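Home | Stories | Archive | About | Contact

We use cookies to keep the site running. By staying here you agree to our cookie policy.

The Night Guard

I was 34 when I found out I'd been grinding my teeth in my sleep, and I only found out because one of them cracked on a piece of toast. Toast! I hadn't even put jam on it yet.

So I went to Dr. Ansari, up on the third floor of the Javura Building, and she leaned my chair back so far I could see the dust on top of her cabinets.

"Are you under any stress?" she asked, with both hands in my mouth.

"Ngh," I said.

She wrote that down.

They took a mold of my top teeth in something pink that tasted like bubble gum and chalk, and 12 days later I had a night guard. It came in a little blue case and it cost 302 dollars, which I'd like you to picture in singles. I wore it the first night and drooled like a Saint Bernard. I wore it the second night too. On the third morning I woke up and it was gone.

I checked the bed. I checked under the bed. I called my brother Dindo – Dindo Navarro, you might know him if you've ever bought tires in Ukside – and he asked if I'd swallowed it.

"It's the size of a horseshoe," I said.

"You've got a big mouth," he said. Brothers.

I called the office next, and the girl at the desk told me very kindly that people take them out in their sleep all the time. One man threw his out a window. She said I should check my pillowcase, my slippers and the wash.

The wash! I'd stripped the bed in a temper and thrown everything in with my work pants. 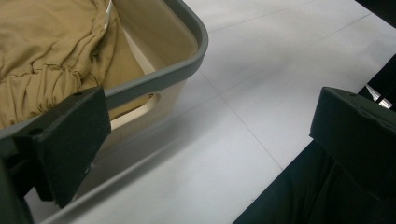 I went down to the laundry room in my robe and turned out every pocket and every sock. Mrs. Fomalard from 7 was folding towels and watching me over the top of them.

"Lose a ring?" she said.

"Teeth," I said, because I was tired and it was quicker.

She put her towel down. Then she looked both ways, like we were about to cross a street, and took a clear plastic horseshoe out of her own mouth.

"Mine was in the dryer," she said. "Try the lint trap."

I got down on my knees and pulled out the screen.

Last updated: 21 April 2018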